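Sorting the odds-and-ends box

I keep one lidded plastic box for everything that has no home of its own. Mine is a white one with a carrying handle on the lid, and it lives on the shelf by the back door. By September it's usually so full that the clips won't shut, so up it comes onto the table and we start over.

First tip – take the lid right off and lay it flat next to the bin. I used to prop mine against the wall and it slid down every single time. Flat on the table it doubles as a tray for the tiny stuff (screws, fuses, the batteries you aren't sure about).
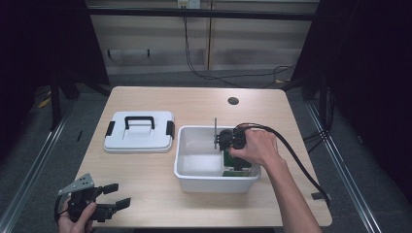 Bulky electrical bits go in last for me, and anything with a thick cable gets its own side of the bin. I never wind a cable tight around the thing it belongs to. Big lazy loops, one soft tie, done! Bare circuit boards I stand up along the wall in a paper envelope, never under anything heavy. If you've got a table clip, use it to keep a long lead from sliding off and dragging the rest with it.

My Trudlow bin cost 20 dollars and has outlasted two fancier ones. I did try a Hirument with the dividers, but the dividers ate up all the room and I ended up keeping onions in it.

Now for medicine. Little boxes of tablets always end up in with the gadgets at our house, I have no idea how, and they don't belong there. Pull out every one you find and put it on the table by itself.

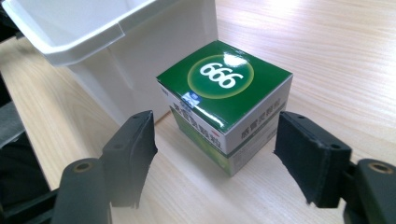

Check the date on each box before you decide anything. If the label is in a language you don't read, ask someone who does, or take it along to the pharmacy – please don't guess from the color of the box! Keep tablets in their own packaging with the leaflet folded inside, and put them somewhere high and dry. Not the bathroom cabinet, it gets too steamy in there.

Last thing, stick a strip of masking tape on the short end of the bin and write down what's in it. I use pencil so I can rub it out next time. Then clip the lid on and give the handle a little test lift with your other hand underneath, before you go marching off down the hall with the whole lot.

Last updated: September
Contact | Copyright Grulness Home Tips | Back to top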